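Wooden board starting to bow on a metal bench, and painted blocks leaving marks: what would you do?

I've been lurking on here for ages and finally have something worth asking, so please be gentle with me. I've got a big rectangular board, pale maple, made up of strips glued side by side, and it lives flat on top of a metal work table in our shared workshop. It's our general tabletop for anything that shouldn't be done on bare steel, which in practice means sorting out wooden shapes, mostly the painted sort you'd find in a toddler's toy box.

When I got it the finish was lovely and smooth. I've looked after it in what I think is a sensible way: wiped down with a barely damp cloth, dried straight off, nothing hot put on it. I did the top with Wesetance oil in May and again before Christmas. I never did the underside, as it's a pain to lift and I thought, well, it's underneath, who cares?

You can probably guess where this is going. I can now get a bit of thin card under the middle of one long side. It isn't much — 2 mm at the very worst spot — but my cylinders have started wandering if I lay them on their sides and it's driving me up the wall. The second thing is that I keep finding faint red smudges where the painted blocks have been standing, and they don't all come off with the cloth.
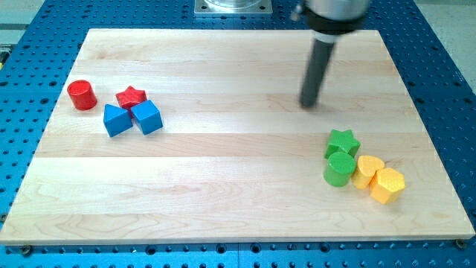

The board on its blue table, with some of the red and blue blocks over on the left.

So, my questions really:

Is the bow down to me only oiling the top? And if it is, can I get it flat again without taking it to somebody with a proper planer?

Should I be putting something between the wood and the metal? The table has those rows of round holes all over it so I'd assumed there was plenty of air getting to the bottom, but maybe not.

And what shifts red paint from pale wood without leaving a dull patch? I'm a bit scared of anything stronger than washing-up liquid. There was a bottle of Zetik in the cupboard but the label only mentions tiles and worktops, so I left it where it was.

I don't want to replace it if I can help it, it was the nicest one in the shop by a mile and I'm fond of the wavy grain. Thanks in advance!

Answer from Obi

Yes, it's the oiling. Wood takes up moisture from the air and lets it go again, and oil slows that down. If you've sealed one face and left the other bare, the two faces move at different speeds and the board goes banana-shaped. I did precisely this with a worktop offcut and sulked for a week.

The good news is that 2 mm on a board that size is nothing and there's every chance you can coax it back. What I'd do:

Unfasten it from the table, if it's fastened down, and get it off there completely. Stand it on its long edge somewhere with air on both sides, well away from radiators and out of the sun, and leave it for 14 days. I know that's a nuisance. Turn it end for end halfway through if you remember.

Then check it with a straight edge. If it's come back, oil the underside with the same stuff you used on top, two thin coats, and let it go off properly before it goes back. From then on do both faces every time, and don't forget the end grain, that's where most of the moisture sneaks in.

If it hasn't come back, lay it hump side up on thin battens with some weight over the hump and give it longer. Please don't try to flatten it in one go by cranking down on bolts or clamps! Glued strips can let go along a seam if you force them, and then you've got a much bigger job on your hands.

On your air question, the holes help, but wood lying flat on metal still only gets air where the holes are. I'd put four or five cork pads under it. Cork drink coasters cut into squares do fine. If it's bolted at the corners, put a pad at each bolt so you aren't pulling the corners down lower than the middle, and do the bolts up finger tight plus a tiny bit more. Wood needs a little room to move across the width, so if there's any way of having the fixings slightly loose on one side, do that.

Answer from a member (account closed)

just buy a new one, they were 40 quid in the sale at my local place. or flip it over every month, that's what my mum does with her chopping board and its fine

Answer from Nuller

Obi has the bowing covered so I'll just do the paint. (I'd ignore the flipping idea if it's fixed down, you'd be forever undoing it, though to be fair it does work on chopping boards.)

First, find out whether it's paint sitting on the finish or colour that's gone into the wood. Rub a smudge with an ordinary pencil rubber, a clean white one. If it lifts even slightly, it's on top and you're in luck. Carry on with the rubber, brush off the bits, and wipe over with a dab of your oil on a rag.

If the rubber does nothing, try a paste of bicarb and water on a soft cloth, going with the grain and not in circles. Tiny area first, somewhere you won't look at it every day. It will probably take some of the shine off, so be ready to re-oil that spot and feather it outwards. I find it blends in after a couple of days.

Last resort is very fine sandpaper, again with the grain, and oil afterwards. I wouldn't use Zetik on it. I have some for the bathroom and I wouldn't put it near bare or oiled wood.

But the real trouble is the blocks. Cheap painted ones often rub off a bit on the flat ends, and a freshly oiled surface makes it worse as the oil softens the paint. Did you leave it long enough after the last coat before standing things on it? Give it several days, longer if the room's cold. You can also rub the bottoms of the blocks with a bit of plain beeswax and buff it off, which has stopped mine marking the shelf. The flat shapes want doing on both faces, as they'll get put down either way up.

Comment from the asker

Thank you both so much, this is brilliant. The rubber took off nearly all of it!! There's one stubborn ring left and I'll have a go at that with the bicarb when I'm feeling brave. And no, I didn't wait several days after oiling, I waited one night. Lesson learned.

The board is coming off for its fortnight of standing about and I've got cork coasters on the shopping list. Will report back on the bow.

Comment from Obi

Do! And mark which side was the hump in pencil before you move it, I always forget.

Last updated: 18 March 2023 — this page has been viewed 1,477 times

Contact us | Copyright the site and its contributors | Back to top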